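LINDDALE PUBLIC LIBRARY DISTRICT
BOARD OF TRUSTEES
Minutes of the Regular Meeting, 2019-03-18

The meeting was called to order at 6:30 p.m. in the lower meeting room of the Endard Street branch, Georges Salameh presiding. A quorum was present. The agenda was accepted with one change, the lending collection item being moved ahead of the roof item so that residents attending for it would not have to stay late.

1. Approval of prior minutes

The minutes of the February meeting were approved with a correction to item 5, where the Plollden branch was listed as closed on Fridays. It is closed on Friday mornings only.

2. Public comment

A resident of Endard Street asked when the book drop on the north side would be reopened. The director replied that the hinge had been ordered twice, the first one having been the wrong hand, and that the drop would reopen once the second was fitted. Until then returns may be made at the front desk or at Plollden.

A second resident objected to the new overdue notices, which she described as curt. The wording was read aloud. Trustees agreed that the phrase "failure to comply" was out of proportion to a late cookbook, and the director undertook to revise it.

3. Kitchen and household lending collection

The director presented a written report on the proposal, held over from February, to lend household items to cardholders at both branches. The collection would begin with 47 items, nearly all of them for the kitchen: baking pans in sizes that few households keep, canning equipment, a pasta machine, large stockpots, serving platters and boards. Donations would be accepted if clean and in sound condition. Knives and anything with a heating element would be left out during the first year.

The report asked for $1000 from the programming line to cover storage bins, labels, replacement parts and cleaning supplies. Loans would run for seven days with one renewal. Borrowers would be limited to two items at a time and would need a card in good standing.

There was extended discussion of cleaning. The draft policy asks borrowers to return items washed and dry, with staff to wash each item again before it goes back on the shelf. Trustees questioned whether staff at Plollden, where the only sink is in the custodial closet, could reasonably do this. The director agreed that they could not and proposed that items be returned at either branch but processed only at Endard Street, traveling in the regular delivery.

Wooden items were considered separately. The draft policy permits them, on the condition that they are washed by hand, dried upright and oiled on a schedule kept by the circulation desk. A board of pale maple-colored strips with one darker band would fall under this section, as would rolling pins and wooden spoons. Glued boards are to be checked at each return for open seams, and any board with a split is to be withdrawn and not repaired.
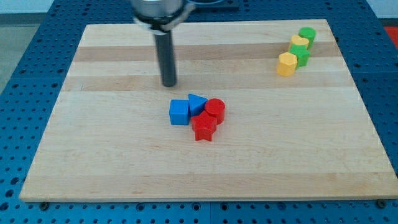 Georges Salameh asked whether the library was prepared to withdraw an item over a hairline crack when the person who donated it might well be standing at the desk. He stated that he supported the collection but did not want staff placed in that position without a written rule to point to. He asked that the donation form say plainly that items become library property and may be discarded at any time.

The director accepted this and read out replacement language, which was adopted without objection. A further sentence was added on allergens — borrowers will be told that the library cannot guarantee any item to be free of traces of nuts, wheat or dairy.

It was moved and seconded to approve the collection for one year, beginning in June, with the sum requested. The motion carried, four in favor and one opposed. The opposing trustee wished it recorded that the objection was to the funding line and that the same sum would have kept the Twal database subscription for another term.

4. Roof, Endard Street branch

The director reported that the leak over the periodicals area has been traced to flashing at the old chimney. Two contractors have looked at it and disagree on whether the chimney should be removed. A third opinion will be sought. In the meantime the bound newspapers have been moved to the staff corridor, and anyone wishing to consult them should ask at the desk.

5. Summer reading

Registration last summer closed at 87 children across both branches. The children's librarian asked to open registration a week earlier this year and to drop the paper logs for readers over ten. The board had no objection to the first. On the second, it was noted that a number of families in Plollden do not have reliable internet service at home, and the paper logs will remain available on request.

6. Meeting room policy

Deferred. The revised draft was not circulated in time for trustees to read it.

7. Other business

The clock in the Endard Street reading room remains eleven minutes fast. The director will see to it.

8. Adjournment

There being no further business, the meeting was adjourned at 8:10 p.m. The next regular meeting will be held at the Plollden branch.

Respectfully submitted,
Recording Secretary, Board of Trustees

Comments (4)

plollden_reader
Will there be a list of the kitchen items online before June? I would borrow a stockpot the first week.

Marge T.
I have two bundt pans and a tart pan to give away. Do I bring them to the desk now or wait for the form?

Library Staff
Please wait for the form, Marge. It will be at both desks once the new wording is printed. The item list will go in the regular catalog.

D. on Endard St
Still nothing here about parking on story time mornings. I raised it in January.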